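4.2 Hardware and setup

The kit under review is the Hulitz home manipulation package, sold by Sanbridge as a single-arm bundle with a gripper, mounting hardware and the Plastano control software. We ran it in a furnished kitchen and left the household items where they were. All trials used a small table with one drawer, which was opened before the arm was started.

Each trial began with the gripper near the table. The operator chose a target from a list in Plastano, and the software planned the reach. We logged 1,091 trials. The first 11 were used to tune grip force and are left out of the results, as are trials stopped by the operator. Setup was done by Zeeshan Dhanial and checked by Raphaël Brunet, following the vendor's printed guide with no changes.

Objects in the drawer lay on top of each other, with handles of several colors. Objects on the tabletop had more space between them, apart from a black cloth left on a striped towel (Figure 3).

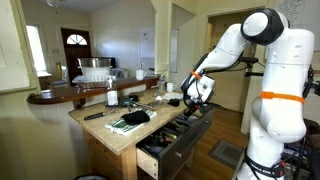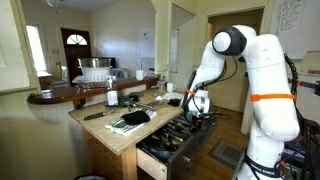 Figure 3. The arm at the work table with the drawer open, in two views.

4.3 Scoring

A trial was scored as a success if the target was lifted clear and held until the operator ended the run. Drops were scored as failures.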